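From: Leokadia Michalski
To: Sturnden house history list
Date: 2026-04-29
Subject: Re: [sturnden] Old street numbers on Patrício Street

> Does anyone know when the numbers changed on the north side? My deed
> says lot 3 but the tax card has the house as 100, and the 1910s
> directory puts a grocer at that address. I'm going in circles.

Oh, I went through this exact thing with our place two doors up from the old Hekau bakery, and it made me want to throw the deed in the river! The lot number and the house number have nothing to do with each other. Lot numbers come from the original plat, and they run the other way, from the creek up.

What saved me was the water tap ledger at the county annex. It has both the old and new numbers side by side for our block (not for every block, sadly, the pages past the church are missing). Ask for the second ledger, the one with the green spine - the first is all mains and valves and you'll lose an afternoon in it like I did.

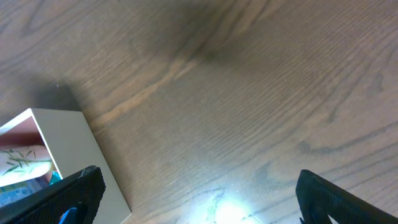 My grocer turned out to be in the house next door, by the way, so I'd bet yours was too. Check the directory under the owner's last name and then again by street. If they disagree, trust the name.

The Trastent maps are worth a look as well, but bring a magnifier. The scans online are pretty fuzzy and I read a 7 as a 1 for months.

I'm back at the annex in July and can pull a page or two for you if you send me the owner names you have so far. Also, does anybody still have the handout from the deed workshop? I lent mine out and it never came home.

Leokadia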